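**Plaltent, progress report to Tolero, 24th March**

In this period we finished recording for the two-cube task. We have 309 episodes, and 200 of them are already checked and labeled.
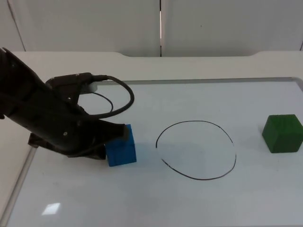
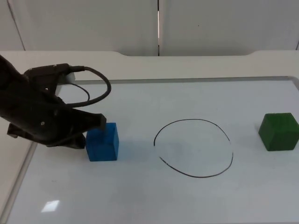
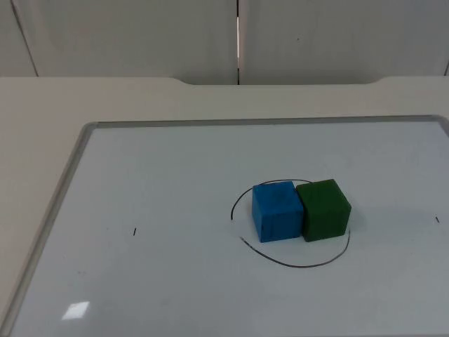

Our method gives the policy a goal region in place of exact end positions. We draw the region by hand with a marker, so its shape is a little different each time we renew it. An open line, such as the one with a gap on the left side, is accepted as a goal. The first training with 100 episodes was not stable, and we will repeat it in March with the full checked set.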